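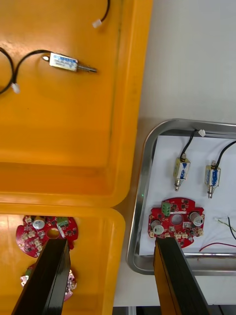
SECTION 2: SOLENOIDS AND ROUND BOARDS

Bench check, Bevell parts room, December
Checked by: Maja Sadowski

2.1 Solenoids and boards kept in separate trays: ACTION
Move them apart. Plungers scratch the boards.

2.2 Solenoid labels readable: OK
Copy the part number onto the Oltex sheet before the label wears.

2.3 Leads and connectors: RECHECK
Tug each wire lightly at the plug. Coil any long lead so it does not hang over the rim.

2.4 Plunger and spring move freely: RECHECK
Push in by hand, four times each. Do not oil.

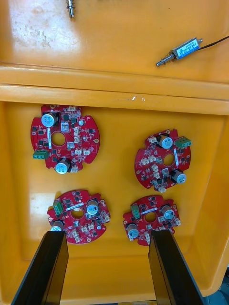 Solenoids in the upper bin, red boards in the lower.

2.5 Boards lying flat, not stacked: ACTION
One board on top of another is a fail, even for a short time. Lift by the edge, never by a capacitor.

2.6 Terminal block screws: RECHECK
Use the small Dankwa driver. Snug is enough.

2.7 Steel tray lined with clean paper: OK
Change the sheet when it tears or picks up grit. Spare paper is in the Doltach drawer, pack of 500.

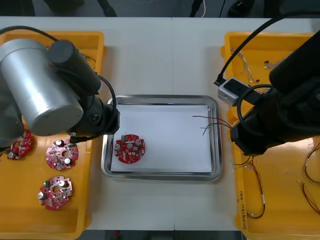
2.8 Capacitors: RECHECK
Look for swollen tops or leaks at the base. Set bad boards aside with a tag and enter them on the Oltex sheet.

Open items go back to Maja by 4:20.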